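Yee-man Yuen keeps a shoebox of index cards on the shelf over her desk, and on each card is one thing a family told her that didn't make it into the obituary. She started the box in her first year at the Trarkside paper and it is now three shoeboxes. "I can't throw them out," she says. "There's a card in there that says 'would only eat pears in the car.' What am I supposed to do, recycle that?"

I had wanted to meet her for a long time. Anyone who grew up around Trarkside reads the notices, and for as long as I've been an adult the good ones, the ones you cut out and mail to your sister, have been hers. She writes them for the paper and also directly for families who find her through the funeral home. We sat in her kitchen with the window open and talked for most of an afternoon, and I went home and reread a whole stack of them.

She never planned on it. She was hired to type up the notices as they came in, fix the spelling and check the service times. "That was the whole job. Names, dates, survived by, in lieu of flowers. Then a man came to the counter with a sheet of paper about his wife, and he'd written two lines. Two! They'd been married longer than I'd been alive. So I asked him what she was like in the morning, and he talked until we locked up."

That question about mornings is still her first one. She says people tighten up if you ask them to describe somebody, or to name their proudest achievement, and you get words like generous and devoted. Ask about breakfast and you get a person. She has had widows tell her about burnt toast with such love that she had to put the pen down.

"Everybody was generous," she says. "I believe it! I do. But tell me what she gave away. One lady gave away her coat at a bus stop, in November, and then went back the next day with the gloves that matched. Well, now I know her."

Her notes are all longhand, on yellow pads, and she won't record. She tried it once and found that people kept glancing at the machine. She'll fill most of a pad for a notice that runs to four paragraphs, then leave it overnight before she writes a word. In the morning she writes down whatever she still remembers without looking, and nearly always that's the center of the piece. The pad is for checking.
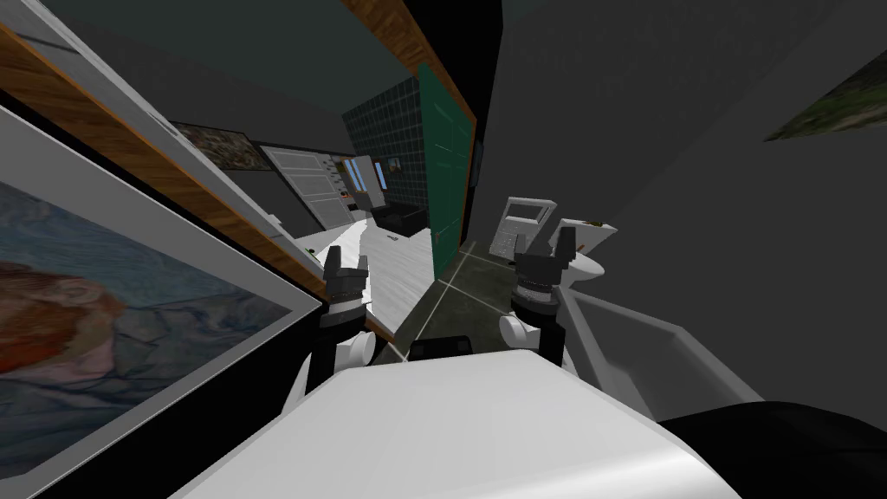 Checking is where she gets fierce, and I loved hearing her on the subject. An obituary is often the only thing ever printed about someone, she says, and it will be read again by grandchildren and by strangers tracing a family tree, so a wrong middle initial can live for 100 years. She reads every name back to the family aloud, letter by letter, and she asks about stepchildren, first husbands, and the brother who hasn't been heard from. Job titles are the worst. Families guess at what people did all day, and younger workplaces make it harder. One daughter told her that her father had "built arms," and Yee-man had a very military paragraph half written before she called back and learned he had designed robot arms. "Weapons!" she says, with her hand over her eyes. "I nearly put that poor man in weapons."

The call-back is a rule now. She had 14 questions on her list when she began and she's down to nine, and the last of them is always "What have I got wrong?" She reads the draft out loud over the phone first. People who have sat through the entire thing politely will answer that question with something wonderful, and it often goes straight into the second paragraph.

I asked which one she is proudest of, and she went off to the other room and came back with a clipping in a plastic sleeve. It was for Yung-ching Kan, who ran the Grorell bakery out on the county road. I remembered it. I think half the town does. It opens with him unlocking the back door in the dark and ends with his instructions for the sesame rolls, printed in full, with the family's blessing.

"His son brought me the recipe on the back of a flour invoice," she says. "He said, Dad would never give this to anybody, he turned down everyone who asked. And I said then we can't print it. And the son said no, no, you don't understand, he told us to. He said wait until I'm gone and then let them see how hard it is!"

She made the rolls herself before the notice ran, to be sure the measurements were right. They weren't. The invoice said tablespoons where he must have meant teaspoons, and she and the son stood in her kitchen through three batches getting it to come out. The paper printed 3,000 copies that week and sold out of them, and people were still calling the front desk a month later to ask if the oven temperature was a typo.

I wondered about the harder ones, and she didn't duck the question. Some families are fighting while she's in the room. Sometimes the person wasn't kind, and everyone at the table knows it. She won't write a lie and she won't settle a score, which leaves a narrow path, and she has learned to go looking for the places where someone was at ease. For one man it was the river. For another it was a dog called Shek, who gets a full paragraph in a notice where the relatives get one sentence. "They thanked me for that," she says. "They said, yes, that's him, he was good to that dog."

For children she goes to the house, always, and takes no fee. She told me only a little about those and I didn't press.

What surprised me was how much laughing there was. She does voices. She did an aunt and an uncle arguing over whether the deceased had been a good dancer, with the uncle getting up to demonstrate how bad, and the aunt getting up to show him he was wrong, until the two of them were dancing in their socks on the carpet and everybody on the couch was crying and clapping. The notice says he was "a dancer of disputed merit." The aunt had it read at the service.

She has opinions on form, too, and I scribbled down as many as I could. She likes "died" and will write "passed away" if the family asks. She puts the service details at the top, where an elderly reader with a magnifying glass can find them. She'd like people to stop using the most recent photo if the person was sick in it, and to choose one where they're doing something. Nicknames go in quotation marks the first time and then get used freely. And she thinks you should mention the cat.

Lately she has been running a free evening class at the Brenier library for people who want to write their own. She expected a handful of retirees and got a full room, including a couple in their twenties and a man who came with his granddaughter so she could take dictation. The first exercise is to write down what you have in your pockets. The second is to write about someone else in the room after talking to them for ten minutes, and she says it gets so loud in there the librarian has to come and close the door.

"They all come in thinking nothing happened to them," she says. "Then the person next to them reads out what they heard, and you should see their faces!"

Has she written her own? She has, several times, and she keeps tearing them up for being too long. Her husband has been told he may use up to five paragraphs and must include the pears. It was her mother, I learned as I was putting on my shoes, who would only eat them in the car.

The class starts again in November, and you don't need to sign up. Bring a pen and something to lean on, as there are never enough tables.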